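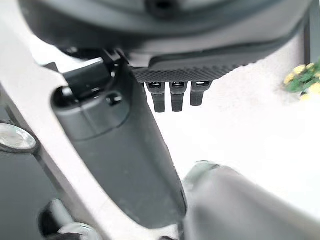
At Skoswood in Plulterton, April 9, 2022.

Skoswood says its new fruit corner, with grapes in tilted wooden crates and strawberry plants set out nearby, will get people buying more fruit. The plants are artificial. The sales claim rests on a survey of 359 shoppers, paid for by Ovier, the firm that sells the crates.

"Liking a crate and buying what's in it are two separate questions," said Sandamali Amarasinghe, who runs a produce stall in town. Skoswood has not released sales numbers.

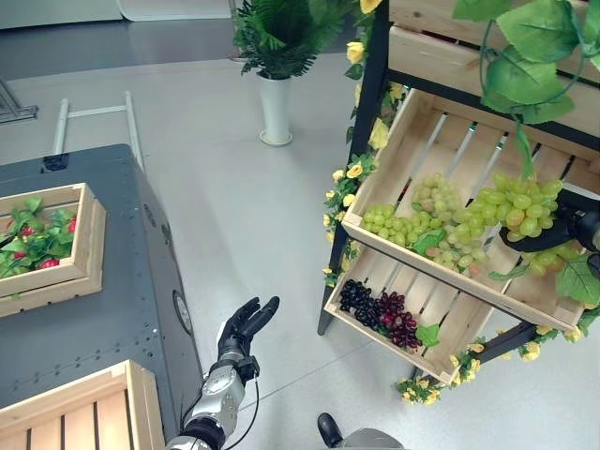 Will grape prices go up to pay for the display?
Skoswood says prices will hold through August. It would not say what happens after that.

Contact the newsroom | © 2022 Rathnayake News | Back to top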